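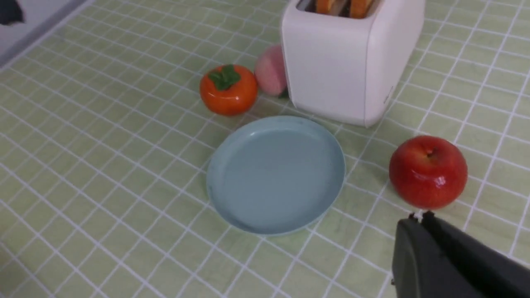 Frequently asked questions about Gralia peaches

When does the season start?
The first fruit from Finton is packed in December. Supply is small in the first two weeks, then it grows quickly.

What is the minimum order?
One pallet. For orders of more than 20 pallets, please write to us before - we must book the truck.

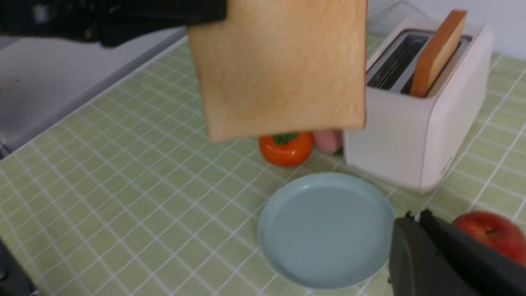

A slice of white bread beside a cream-white toaster.

Do you sell organic fruit?
Yes, but only from the Rieger orchard. Last season it gave 900 boxes.

Can I mix sizes on one pallet?
Yes, two sizes at most.

Page updated: 16/04/2018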